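Compartment tray

A compartment tray (also divided tray, sorting tray or, in older shop catalogues, parted tray) is a shallow open container whose floor is split by fixed or removable walls into two or more sections. It is used to keep small things apart while leaving all of them in reach. Compartment trays are found in kitchens, desks, workshops, sewing rooms and shops, and in many homes one of them ends up as the place for whatever has no other place.

The term is normally kept for trays without a lid. A divided container with a hinged or sliding lid is usually called a compartment box or organiser box, although sellers use the words loosely.

Form

Most compartment trays are square or rectangular, so that several can stand side by side in a drawer. Round trays exist, mainly for serving nuts, sweets and dips, and are often divided like the slices of a cake.

The outer wall is generally as high as the dividers or a little higher. Where the dividers are lower than the rim, small items can slide from one section to the next when the tray is tilted. Where they are the same height, a flat object laid across the top will stay level, and some users stack trays in this way with a sheet of card in between.

Trays for general use seldom have sections of equal size. A common layout for a small square tray is the three-part plan, in which one wall runs from front to back and a second, shorter wall splits one of the halves. This gives two short sections on one side and one long section on the other. The long section takes pens, scissors, packets and similar items. The short ones take rings, clips, coins, washers or small rolls of tape. The plan can be turned round to suit left-handed or right-handed use.

Trays with four equal sections are more usual for cash and for beads. Cutlery trays form a group of their own, with three or four long sections lying side by side and often a single one running across the front.

Fixed and removable dividers

Fixed dividers are formed in one piece with the tray or glued in. They do not rattle, and the tray is easy to wipe, but the layout cannot be changed. Removable dividers drop into slots in the side walls. They can be moved or taken out altogether, and they are also easily lost. The Enton tray sold for home workshops had a single long divider with a notch halfway along, into which the cross wall was hooked. Later versions had the cross wall fixed in place after buyers complained that it lifted out with the contents.

Materials and colour

Wood and tinplate were the usual materials for household trays before moulded plastics became cheap. Wooden trays are still made, often with a felt or cork lining – the lining stops metal parts from scratching the base and makes the tray quieter in use. Plastic trays are lighter and can be washed. Wire mesh is sold for desks but is poor at holding anything small.

Colour affects how easily the contents can be seen. Pale objects such as white rings, spools and rolls of tape show up well against a black tray, while dark screws are easily missed in one. Shops that sell both light and dark goods from the same counter often keep trays in two colours. Dust and crumbs are also more noticeable on black.

Contents and use

Crisanto Evangelista, in the household handbook Drawers and What Goes in Them, divides the contents of trays into "kept" and "parked" items. Kept items have a section of their own and are put back in it. Parked items are set down in the nearest free section and stay there until someone needs the space. He recommends leaving one section for parked items, and gives the long section of a three-part tray as the best choice because it can hold a snack bar or an envelope as well as smaller things.

Items longer than the section are usually laid at a slant. A packet placed diagonally in a long section can still stick out past the rim, which is no trouble on a table but may stop a drawer from closing.

Rolls of tape and other ring-shaped items are generally laid flat, hole upwards. A finger or a thin tool can then be put through the hole to lift the roll out, which is easier than gripping it by the outside when the section is narrow. Rolls stood on edge take up less floor space but tend to move about. Clear or whitish tape has the further drawback that its loose end is hard to find, and it is often folded over before the roll is put away.

Household and trade examples

The Hirkeck tray, a square three-part model, was made for haberdashers and sold in boxes of 600 to the trade. The Driment catalogue listed 629 kinds of tray, most of which differed only in the position of the dividers. Rodel Villanueva, who bought up old stock from the Dizon hardware shop when it closed in July, later catalogued 833 trays from its back room and noted that the three-part plan was the one most often found worn at the corners.

Care

Plastic trays are washed in warm water with a little washing-up liquid. A dry paintbrush is useful for the corners, where fluff and grit collect against the dividers. Wooden trays should be wiped and not soaked. Lined trays can be cleaned with the sticky side of a piece of tape wrapped round the finger.

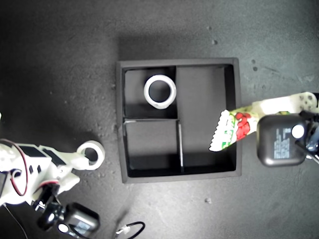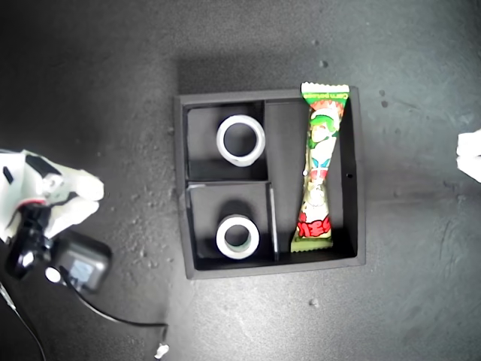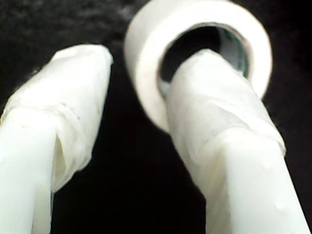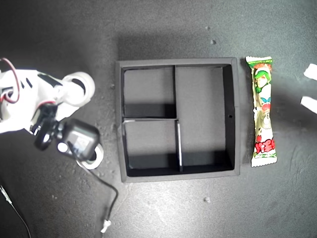
First, second and fourth pictures: square black tray of the three-part plan. In the second, a white ring lies in each of the two short sections and a snack packet in the long one. Third picture: a roll of white tape.

See also: Cutlery tray, Drawer organiser, Seed tray, Type case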